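Section 6: Setting up the visitors' book reading group kit (Garba edition)

Before you begin

The Garba kit helps a congregation read one book together over a season without falling out by chapter two. It assumes a room, some chairs and at least one person who has read the book. The third is the hardest to obtain.

You will need:
The Leader's Booklet (green cover)
Readers' cards, one per person
The Dadar loan register, paper or online
Tea

6.1 Choosing the book

1. Open the Leader's Booklet at the list of titles. Memoirs of faith are marked M, sermons S, and anything over 400 pages carries a small black cross, which you may interpret as you wish.

2. Pick two titles and put both to the group. Do not offer three. Ustgate chapel offered three in June and is still voting.

3. Write the chosen title in the register, with the name of the person who suggested it.

Note: The person who suggested the book is not obliged to defend it, though they usually will.

6.2 Registering your copies

1. Go to the Dadar page and enter your group code, which is printed inside the back cover of the booklet.

2. Enter the number of copies wanted. Large print is a separate box further down.

3. Press Save. If you see message 3010, the title is already on loan to another group. Wait, or make friends with them.

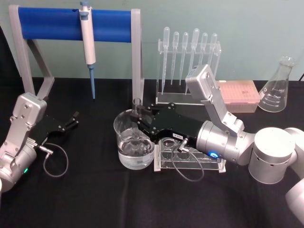
4. When the parcel arrives, check the copies against the slip and pencil the group code inside each front cover. Pencil, please. Oluwaseun Mohammed has spent more evenings than he would like with a bottle of correction fluid and the collected works of other people's biros.

Caution: Do not return a copy with notes in the margin disputing the author's doctrine. The next group will answer them.

6.3 Running the first meeting

1. Open with a prayer or a short silence, according to your custom. Agree which beforehand. Finding out on the night makes for a very long silence.

2. Read one page aloud. The booklet suggests passages for each title.

3. Hand out the readers' cards and ask question one. Leave a full minute before you rescue anybody.

4. Close at the hour, even if someone has just reached Leviticus.

Note: Groups sharing a room at Clelluvby should put the chairs back in rows. The choir notices.

6.4 If something goes wrong

No one has read it: use the summary on page 31 and look stern.
Everyone loved it: go to question four, which usually sorts that out.
Missing copies: write to Jummai Uzor at the lending desk, quoting your group code and the title.

Revised September 10, 2018. Replaces the yellow sheet.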